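Teaching by Hand, Teaching by Remote
Ida Rathjen and Mulugeta Shiferaw, Mar 5, 2025

We started in December with the plan of guiding the arm by hand, and we still have a soft spot for that way of working, but our simulator (we call it Liltier) gave us nothing to hold on to, so we moved over to remote control and learned to love that too!
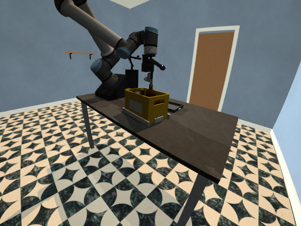 Our remote demonstrations were slow at first, mostly on account of Mulugeta's very careful thumbs on the controller. Reaching down into the yellow crate, with the brown bottle-like objects inside it, asks for a lot of small corrections, and we kept every one of them in the recordings. Ida would like the next group to try 12 demonstrations per person before they touch any of the training settings.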